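Chalerm Kongkaew on Running a Small Pottery Repair Shop

Chalerm Kongkaew has been mending broken dishes in Merna for eleven years. His shop, Otden Mending, takes up the ground floor of a former shoe store on Amato Street, and most of what comes through the door is everyday stuff: cereal bowls, mugs, casserole lids, the occasional lamp base.

"People expect vases," he said. "I get maybe one vase a month. The rest is things somebody used at breakfast."

He started out as a dental technician, making crowns and bridges for a lab across the river. He said the two jobs have a lot in common, especially the color matching. A white plate is never plain white, and he keeps a drawer of 58 test chips that he made himself, each one fired and numbered on the back. When a customer leaves a piece, he holds the chips against it near the window before he writes up the ticket.

"I do that part in the morning. After four o'clock the light in here goes yellow and I get it wrong."

The first mistake most people make, according to Kongkaew, is gluing the piece at home before they bring it in. Superglue sets fast, and if the first two shards are off by the thickness of a fingernail, the last one will not fit. He then has to soak everything apart and scrape the old glue off each edge. He charges extra for it, and says so on the sign by the register.

"Put the pieces in a box with some paper towel. Don't wash them, don't tape them. Look under the stove for the little ones."

He is also firm about what a repair can do. The adhesives and fillers he uses are not meant for food, so a mended bowl goes back to its owner as something to keep fruit or keys in. Handles are a separate problem. A glued mug handle may hold for years and then let go when the mug is full of coffee, and he will only fix one if the customer agrees to stop drinking from it. A fair number of people take the mug home again at that point.

"I understand it. They want the mug they had. I can give them one that looks like it."

Last year the shop finished 196 jobs. Kongkaew works alone apart from his niece, who answers the mail and packs the orders that go out by post. The waiting list stood at 52 when we spoke, and he was quoting people ten weeks. He used to promise six, but stopped after a bad January when the heat went out and nothing would cure.

Prices start at 100 dollars for anything with more than three pieces. He knows that is more than most of the dishes cost new. Some customers laugh when he tells them, and he does not try to talk them around.

I asked whether he had favorites among the things he has worked on. He thought about it for a while and named a brown teapot from the Dulturent pottery, which closed before he was born. It came in with the spout in seven pieces. The owner's mother had kept them in a coffee can since the 1970s.

"I had it on the bench for two months. I would do one piece and go do something else."

The conversation turned to how people store their dishes, a subject he has opinions on. He thinks stacking is fine for plates and bad for cups, and that most chipped rims come from cupboards packed too tightly.
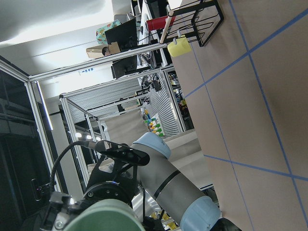
He would sooner see mugs hung up than stacked two high, as long as there is enough room between them that they don't knock together. He dislikes deep sinks and stone counters, and at home he washes his own dishes by hand in a plastic tub. The dishwasher came with the house. He uses it for pots.

"Glaze gets tiny cracks from heating and cooling. You don't see them for a long time, then one day you set the cup down a little hard and it's in two."

He has been asked to teach, and ran one evening class in the spring for six people. Each of them brought a broken plate. Two finished, and the others took their boxes home with a tube of epoxy and a page of notes. He plans to run it again with more sessions, possibly four, so that there is time for the filler to harden between sanding and painting.

For now the bench is full. On the afternoon I visited he was working on a gravy boat with a missing foot, building up a new one from putty a little at a time. He said it would need another week before he could paint it, and went back to sanding.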